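Brimer Equipos de Manipulación
Publicado en noviembre | Redacción técnica de Brimer

Utilizamos cookies propias y de terceros para analizar el uso de este sitio. Si continúa navegando, entendemos que acepta su instalación. Configurar | Aceptar

Pinzas manuales Griltov para demostración bimanual
Referencia de catálogo: Griltov 34

El conjunto Griltov 34 está destinado a la toma de demostraciones con ambas manos en laboratorios, centros de formación y plantas piloto. Se suministra como equipo completo, con dos pinzas manuales, sus marcadores de referencia, el cableado y la documentación de uso. La presente página recoge las características del producto y las normas de buena práctica que Brimer exige a los centros que lo adquieren con contrato de mantenimiento.

Ámbito de aplicación

El equipo está concebido para tareas de sobremesa: desplazar, alinear, girar, abrir, plegar o apilar objetos ligeros y de rigidez variable, como carpetas, tableros, bandejas o envases. No está homologado para la manipulación de útiles cortantes, recipientes a presión ni piezas a temperatura superior a la ambiental. Tampoco debe emplearse como herramienta de sujeción permanente ni como apoyo del peso del operador.

Quedan excluidos los trabajos en altura y los que se realicen a menos de 300 mm de un brazo motorizado en tensión. Cuando el centro disponga de robots en la misma sala, el responsable de la instalación deberá delimitar las zonas de trabajo y conservar el plano correspondiente junto a la evaluación de riesgos.

Condiciones del puesto

La mesa deberá ser estable, de superficie mate y color uniforme, y permitir el acceso del operador por al menos uno de sus lados largos. Se recomienda que el borde presente cantos redondeados. Los pasacables existentes en el tablero pueden utilizarse siempre que no obliguen a tensar los conductores durante el movimiento.

La iluminación será difusa. Los reflejos sobre las caras impresas de los marcadores reducen la fiabilidad de la localización y obligan con frecuencia a repetir tomas. Las ventanas orientadas al puesto dispondrán de estor o lámina traslúcida.

El suelo en torno a la mesa se mantendrá despejado en el recorrido habitual del operador. Las regletas y los cables sobrantes se fijarán al pie de la mesa o a la pared, y las escaleras y demás enseres se retirarán a una zona de almacenamiento antes del inicio de la sesión.

Preparación del operador

Solo podrán utilizar el equipo las personas que hayan completado el módulo de iniciación Prindadik o una formación equivalente reconocida por el centro. El operador se colocará las correas y los dispositivos auxiliares antes de tomar las pinzas y comprobará que ninguna correa limita el movimiento de los hombros. Los dispositivos de antebrazo deberán quedar sujetos con firmeza, con la pantalla legible y sin presión excesiva sobre la muñeca.

El cabello largo se llevará recogido. Se retirarán pulseras, anillos voluminosos y colgantes. No se requiere guante; si el centro lo impone por otros motivos, deberá ser fino, de talla ajustada y de color distinto al de las pinzas.
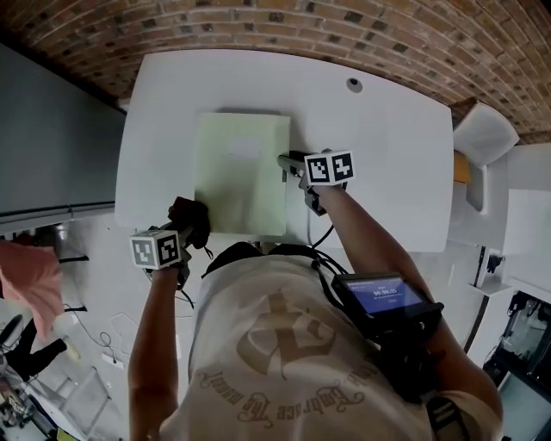
Los cables de cada pinza se conducirán hacia el cuerpo del operador, con holgura suficiente para extender el brazo por completo. Antes de la primera toma se realizará un recorrido lento de ambas manos por los límites de la mesa, a fin de verificar que los conductores no se enganchan en los cantos ni arrastran el objeto.

Ejecución de las tomas

Cada toma comenzará con las dos pinzas visibles y en reposo. El operador esperará la señal de inicio de la unidad de registro y evitará ajustar la postura una vez iniciada la grabación. Los movimientos serán continuos y a velocidad moderada. En los objetos planos se procurará el contacto por los bordes y las esquinas, sin ejercer fuerza vertical que pueda deformar el dedo de la pinza o su almohadilla.

Los marcadores no deberán taparse con la mano, la ropa ni el propio objeto durante periodos prolongados. Si una cara queda oculta por exigencia de la tarea, se procurará que otra cara impresa permanezca orientada hacia la cámara. Las tomas en las que se produzca la caída del objeto no se borrarán: se etiquetarán como incidencia y se conservarán con el resto de la sesión.

El tiempo de trabajo ininterrumpido no superará los 19 minutos. Transcurrido ese plazo, el operador dejará las pinzas en su soporte y realizará una pausa. El registro de pausas forma parte de la documentación exigible en auditoría.

Protección de datos y registro

Las personas ajenas a la sesión no deberán aparecer en las grabaciones. El acceso a la sala se señalizará mientras el sistema esté en funcionamiento. El operador firmará un consentimiento específico, independiente de su contrato, en el que consten la finalidad del registro, el plazo de conservación y el procedimiento para solicitar la supresión.

Los archivos se identificarán mediante código de sesión. Queda prohibido el uso de nombres propios, iniciales o números de empleado en las carpetas de trabajo.

Verificación y mantenimiento

- Inspección visual de dedos, almohadillas y cables al inicio de cada jornada.
- Limpieza de los marcadores con paño seco. No deben aplicarse disolventes.
- Comprobación de la apertura y el cierre de ambas pinzas antes de cada sesión.
- Calibración completa cada 387 ciclos de sesión o tras cualquier golpe.
- Sustitución inmediata de los marcadores con esquinas levantadas, rayas o pérdida de contraste.

Las pinzas se adquieren y se calibran por parejas. No se admite combinar unidades de conjuntos distintos, aun cuando pertenezcan a la misma referencia. Las reparaciones realizadas fuera del servicio técnico de Brimer anulan la garantía del conjunto completo.

Contenido del suministro

Dos pinzas manuales Griltov, juego de marcadores montados y juego de repuesto, cableado, soporte de reposo para mesa, maletín de transporte Magyar, manual en español y cuaderno de registro de sesiones. La unidad de grabación y las correas se solicitan por separado.

Los centros que deseen incorporar la referencia a un contrato vigente deberán remitir el plano del puesto y la relación de tareas previstas. La entrega queda condicionada a la revisión de ambos documentos.

Artículos relacionados
Maletín de transporte Magyar
Juego de marcadores de repuesto Griltov
Módulo de iniciación Prindadik: programa y requisitos
Soportes de reposo para mesa
Cuaderno de registro de sesiones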